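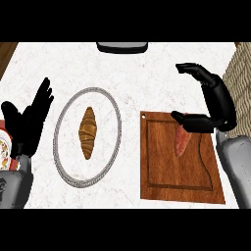 手が空いたら何をすればいいのか、最初のうちは分からなくて困ったんですよ、と言われた。ロボットが来てからいちばん変わったことは何ですか、というこちらの質問への返事だ。速くなったとか楽になったとか、そういう答えを勝手に待っていたので、メモを取る手が一瞬止まってしまった。困った、から始まるのか。この時点でもう、来てよかったと思っていた。

というわけで、2022年12月30日、Plillachの朝食工場の見学会に行ってきました。年の瀬も年の瀬、世の中は大掃除という日に、わざわざ電車とバスを乗り継いで工場へ。でもホテルや会議施設に朝食を納めている会社なので、年末年始こそ本番なのだそうです。動いている現場が見られる日に見学会をやってくれるなんて、ありがたい話じゃないですか！

受付から更衣室まで

集合は朝の9時。バス停から工場までは川沿いの一本道で、風がとにかく冷たい。門のところに手書きの案内板が出ていて、矢印がやたらと大きいのがうれしかった（方向音痴なので本当に助かる）。受付で名札をもらい、健康チェックの紙に記入して、すぐ更衣室です。白衣、ネット、帽子、マスク、長靴。帽子の下にネットをかぶる順番を間違えて、係の方に最初からやり直してもらいました。食品工場の見学は何度か来ているのに、毎回これを間違えます。

エアシャワーを抜けると、焼いた生地の匂いがします。パンそのものはここでは焼いていなくて、Panagiotouというベーカリーから毎朝届くものを、仕上げだけ温め直しているとのこと。クロワッサンの箱が開いた瞬間の匂いときたら、マスク越しでもはっきり分かる。朝ごはんを抜いてきたことを後悔しました。

この日の朝の出荷は870食。案内の方は「今日は少し多めです」とさらっと言っていましたが、ひとつひとつに皿ものと冷たいものと果物が入ると聞くと、ちょっと気が遠くなります。

人の手がいちばん残っていた工程

自動化の見学というと、大きなコンベヤーが流れて、箱が勝手に積み上がっていくところを想像しますよね。Plillachにもそれはあります。箱の組み立て、ラベル貼り、台車への積み込みはもう何年も前から機械の仕事で、こちらは見ていて飽きない気持ちよさ。箱が起き上がって、底が折れて、くるっと回って次へ。ずっと見ていられる。

ところが、盛り付けだけは長いこと人の手に残っていたそうです。理由は見ればすぐ分かります。クロワッサンは形がそろっていません。太ったのも細いのも、先がくるんと曲がったのもいる。強くつかめば層が割れて、皿に粉が散る。薄切りの魚やハムはもっと厄介で、くっつく、垂れる、折れる、裏返る。しかも冷たい。手袋を重ねても指先がかじかむ作業で、冷蔵エリアの盛り付けは誰もが交代を心待ちにする持ち場だったと聞きました。

ここに入ったのが、Kovgateの双腕ロボットです。人の手に近い形の、指のついた手が左右にあるタイプ。台数は2台。思ったより少ないと感じるかもしれませんが、私もそう思って尋ねました。置けるところに置いたらこうなった、というのが返事でした。残りの盛り付け台には今も人が立っていますし、ロボットの隣にも人が立っています。

動いているところを間近で見ました。近いといっても透明な仕切り越しですが、腕を伸ばせば届きそうな距離です。まず感じたのは、遅い、ということ。いや、これは悪口では全然なくて、隣の台の人の手があまりに速いんです！ベテランの方は、片手で皿を回しながらもう片方の手でパンを置き、目はもう次の箱に行っている。ロボットのほうは、手を寄せて、いったん止まり、指の角度を直して、そっとつかむ。そっと。この「そっと」がたまらなくよくて、見学者一同、仕切りの前から動かなくなってしまいました。

クロワッサンを一つ持ち上げて皿の真ん中に下ろしたとき、うしろで誰かが小さく拍手をしました。つられて私も拍手しました。手袋なので、ぽふぽふという音しかしませんでしたけれど。

練習部屋が面白すぎた

個人的な目玉はここです。見学コースの途中に、もともと備品倉庫だったという細長い部屋があって、今は「練習部屋」と呼ばれています。壁ぎわに机と画面が並んでいるだけの、地味といえば地味な部屋。ここで、ロボットの動きを現場に出す前にシミュレーションの中で試しています。ソフトはWoltusという名前で呼ばれていました。

画面の中の調理台が、妙におしゃれなんですよ。工場のステンレス台とは似ても似つかない白い大理石の天板で、縁に編み模様のある楕円の皿にクロワッサン、その横に溝のついた木のまな板、その上にピンク色の薄切りが一枚。黒い指の片手がそこへ伸びている。どこかの素敵なお宅の朝食みたいです。花柄のカップまで置いてある。

練習部屋の担当の方によると、背景や台の素材はいろいろ変えて試すのだそうです。白い台に白い皿だと縁がどこなのか見分けにくく、そういう紛らわしい組み合わせを先に経験させておくと、実際の現場で照明が変わったときに慌てないで済む、という説明でした。言われてみれば、工場の台だって朝と昼では光の当たり方が違うし、濡れていたり拭きたてだったりするわけです。

見学者も操作を体験させてもらえました。両手に小さなコントローラーを持って、画面の中の手を動かします。やってみると、これが難しい！自分の手なら考えもしないことを、全部考えなければいけない。薄切りをつまもうとすると、親指と残りの指の間がどれくらい開いているのか分からなくなる。クロワッサンに手を伸ばしたら皿ごと押してしまい、皿が台の上をすうっと滑っていきました。隣で体験していた中学生くらいの子はひょいひょいつまんでいて、ちょっと悔しかったです（もう一回やらせてくださいと頼んだら、次の方がお待ちですので、とやんわり断られました）。

で、びっくりしたのが、この部屋で手の動かし方を教えているのは誰か、という話。盛り付け台にいた人たちなんです。

教える人になる、ということ

冒頭の「困ったんですよ」は、この練習部屋で聞いた言葉でした。

冷蔵エリアの台に長く立っていた方が、今は午前の後半をここで過ごしています。ロボットが薄切りをうまく持ち上げられなかった記録を見返して、自分ならこうする、という手つきをコントローラーでやってみせる。それを技術の担当者が整理して、画面の中で何度も試し、うまくいくようになったら現場の機械に入れる。そういう流れだそうです。

最初のころは、どう教えていいか分からなかったとおっしゃっていました。だって、教えたことがない。自分の手がどうやっているかなんて、言葉にしたことがない。どうやって薄切りを破らずに持ち上げるんですかと聞かれて、普通に、と答えたら、技術の方が頭を抱えていた、と。この話をするときのお二人の笑い方がとてもよかった。

そこから少しずつ、言葉が出てきたのだといいます。端っこは信用しない、とか。まず浮かせてからつまむ、とか。クロワッサンは背中を持つ、とか。壁のホワイトボードにそういう短い言い回しがたくさん書いてあって、私はこれを全部写したくてたまらなかったのですが、さすがに撮影もメモも控えてくださいとのことで、頭に残ったぶんだけここに書いています。「背中を持つ」がいちばん好きです。クロワッサンに背中があるなんて考えたこともなかったのに、聞いた瞬間、どこのことか分かるじゃないですか。

おもしろいのは、言葉にしたことで、人に教えるのも変わってきたという話です。新しく入った方への指導は、それまでは隣で見て覚えてください、だった。今は、ロボットのために書き出した言い回しをそのまま使っているそうです。新人さんの中には、先に練習部屋で画面の手を動かしてから台に立つ人もいる。腰も指先も冷えないところでまず練習できるのは、うらやましい限り。

いいことばかりでもない、という話もちゃんと聞けた

見学会の質問タイムがたっぷり取られていて、これがまたよかったです。時間は40分。会議室であたたかいお茶をいただきながら、現場の方も技術の方も並んで座って、何でもどうぞという雰囲気。

仕事が減るのではという心配はなかったのか、という質問が早々に出ました。私も聞きたかったことです。もちろんありました、と現場側の方がすぐに答えていました。ロボットを入れると聞いた日は休憩室が静かだったそうです。今も全員がすっきり納得しているわけではないし、台に立つのが好きだった人が、持ち場が変わって寂しがっているのも知っている、と。会社の見学会でここまで話してくれるのかと、ちょっと背筋が伸びました。

勤務の組み方も変わったそうです。早朝の冷蔵エリアに必要な人数が減ったぶん、一番早い時間帯の出勤が減り、そのかわり日中の仕事が増えた。小さい子どもがいる人には歓迎され、早く来て早く帰るのが性に合っていた人には不評。早朝手当の分の収入が減った人もいて、そこは練習部屋の仕事に手当をつける形で埋めている途中、とのことでした。途中、という言い方が正直でいいなと思いました。

音の話も興味深かったです。盛り付け台では、手を動かしながらおしゃべりをするのが長年の習慣だったのに、ロボットの横だと何となく黙ってしまう。機械の動く音は小さいのに、話しかける相手がひとり減っただけで場の調子が変わるんですね。今はロボットを列の端に寄せて、人と人が隣り合うように並べ直したところ、おしゃべりも戻ってきたのだそうです。配置図の上ではほんの少しの移動なのに、図面を引いた側は最初まったく気づかなかったと、技術の方が頭をかいていました。

止まったらどうするのか、という質問もありました。答えは、止まります、普通に。クロワッサンの形が極端だったり、薄切りが二枚重なってぴったり張りついていたりすると、ロボットは手を引いて待ちの姿勢になり、小さなランプがつきます。すると隣の人が横から直して、ボタンを押して、また動き出す。見学中にも一度それがありました。直す人の動きのなんと自然なこと。自分の皿を仕上げながら、お醤油を取ってあげるくらいの調子で手を貸していました。

ただ、このランプ、導入してすぐのころは音も鳴っていたのだそうです。それが朝の忙しい時間にぴいぴい鳴って、たいへん嫌がられた。音は早々に切られて、ランプの色も赤からやわらかい黄色に変わりました。赤だと叱られているみたいだったから、と現場の方。こういう細かい調整の話、私は何時間でも聞けます。

あと、掃除。これは全員が口をそろえて大変だと言っていました。指の関節のまわりにパンの粉が入るので、手の部分にはカバーをかけ、交換と洗浄を決まった間隔で行う。台を拭くだけで済んでいたころに比べると、片付けの手間は確実に増えています。手が増えたら洗う手も増えた、と笑っていたのは清掃の担当の方。いま、カバーの形をKovgateと一緒に見直しているそうです。

試食！

お待ちかねの試食です。質問タイムが終わると、朝食の箱がひとりに一つ配られました。クロワッサンに、薄切りの燻製の魚、葉もの、ゆで卵、りんご。どれがロボットの盛り付けでどれが人の盛り付けか当ててみてください、というお楽しみつき。

見学者どうしで箱を見せ合って、ああでもないこうでもないと盛り上がりました。私は、クロワッサンがまっすぐ置いてあるほうがロボットだと自信満々で予想して、見事に外しました。まっすぐ置くのは、この道の長い方の癖なんだそうです。ロボットはむしろ、パンの形によって少し斜めになることがある。これは悔しい。でもその方の盛り付けだと聞いてから食べたら、なんだか余計においしく感じました。単純です。

味はもう、文句なし。クロワッサンは端がぱりっとして、中はしっとり、バターの香りがふわっときます。冷たい魚の塩気とよく合って、これを会議の朝に出してもらえる人たちがうらやましい。家の近くで買えないのかと聞いたら、法人向けだけなんです、すみません、と謝られてしまいました。残念！

お土産にはPanagiotouの小さなクッキーの袋。帰りのバスで半分なくなりました。

これから

2月には、果物の工程にも双腕のロボットを試しに入れる予定だと聞きました。ぶどうの房から粒を外すところが山場になりそうとのこと。練習部屋ではもう、画面の中のぶどうを相手に準備が始まっています。教える役には、果物担当の方が自分から手を挙げたそうで、房の持ち方にひとつ言いたいことがあるらしいです。どんな言い回しがホワイトボードに加わるのか、ものすごく気になる。

見学会は春にもう一度あるかもしれない、という話でした。行ってみたい方のために、細かいことをいくつか書いておきます。

更衣室のロッカーは小さめなので、大きな荷物は駅に預けてきたほうがいいです。アクセサリー類と時計は全部外します。冷蔵エリアに入る時間があるため、白衣の下は一枚多めに。私は靴下を薄手にしてしまい、長靴の中で足先が凍えました。練習部屋の体験は先着順で、列ができるのが早いです。見学コースの順番どおりに回ると最後になるので、最初に案内の方に希望を伝えておくと時間を調整してくれます。中学生以上なら体験できて、保護者の方が横で見ているのも大丈夫でした。

バスは昼の時間帯の本数が少なく、帰りの一本を逃すとしばらく川沿いで待つことになります。門の脇に屋根つきのベンチがあり、自動販売機にあたたかいコーンスープが入っていました。私は一本逃したので、スープを飲みながら、工場の裏手から出ていく配送の車を眺めていました。次は練習部屋の列にいちばんに並んで、クロワッサンの背中をちゃんと持てるようになって帰るつもりです。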